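11 March 2018
Kai Vogler, shirt folding notebook, Puvivton club

Picked up where Trinidad left off. Gripper had drifted after the last rebuild so re-zeroed it first, then reloaded the grasp script. Closing force down to 32 percent, was way too high for knits. Gray shirt today. Hem grasp keeps grabbing more cloth than we plan for, both layers plus whatever is under. Need a shallower approach, maybe come in from the side.

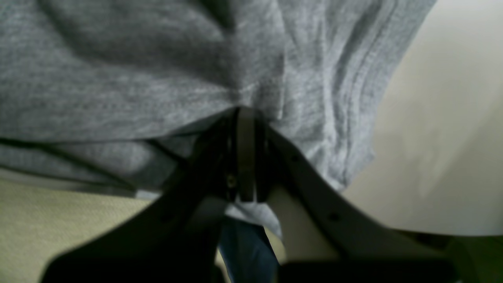
Nermina thinks we should quit chasing the hem and go for the shoulder seam, says the judges at Grirkstead only score the final fold and dont care where we grab. She'd also freeze the code by June. Fair, but shoulder seam means redoing the whole detection part and Leonora just got that stable.

Tried 9 approach angles in sim before packing up, log is run 509. Steeper ones all bunch the cloth. Havent tried any on the real arm yet.

To do
- wrist cam focus, close stuff is blury
- ask Detlef re softer finger pads, 2 sets
- label the cable to the wrist!!
- shoulder seam test, one evening max, then decide

Charger is back in the top drawer.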